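Groruvum releases Lultum 2, planning software that learns from hand-held demonstrations

Trelness, 30 October 2025 – Groruvum has released version 2 of Lultum, its software for planning and controlling robot arms that handle clothing and other soft goods.

Lultum takes recordings made with hand-held grippers and turns them into motion plans for an arm with the same fingers. The new version adds a perception module that follows the edges and folds of a garment while it is being moved, and a planner that can stop and choose a new grasp when the cloth slips.

The release was trained on 1,940 demonstrations recorded in ordinary homes. Of these, 958 deal with picking a single item out of a mixed pile, a task the first version often failed.

"Cloth changes shape every time you touch it, so a fixed plan goes out of date quickly," said Milovan Hodžić, head of software at Groruvum. "Version 2 checks its plan against the camera at every step and corrects it. It is slower on the first grasp and makes fewer mistakes after that."

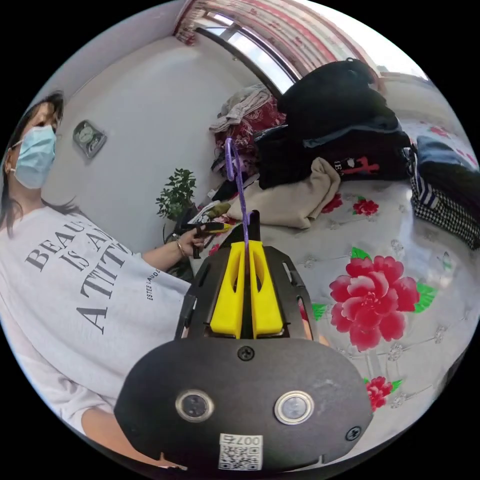
A hand-held gripper with yellow fingers at a bed with a pile of clothes. Photo: Groruvum

Lultum 2 also includes Buzatu, a tool for reviewing recordings. Users can trim a demonstration, mark the point of grasp and release, and remove takes in which the view of the fingers is blocked. Buzatu runs on a normal desktop computer and does not need a network connection.

Existing customers can install the update from their account page at no extra charge. Plans made with the first version will open in Lultum 2 but must be checked again before they are run on an arm. Support for the first version ends in May.

Press contact: Groruvum press office, Trelness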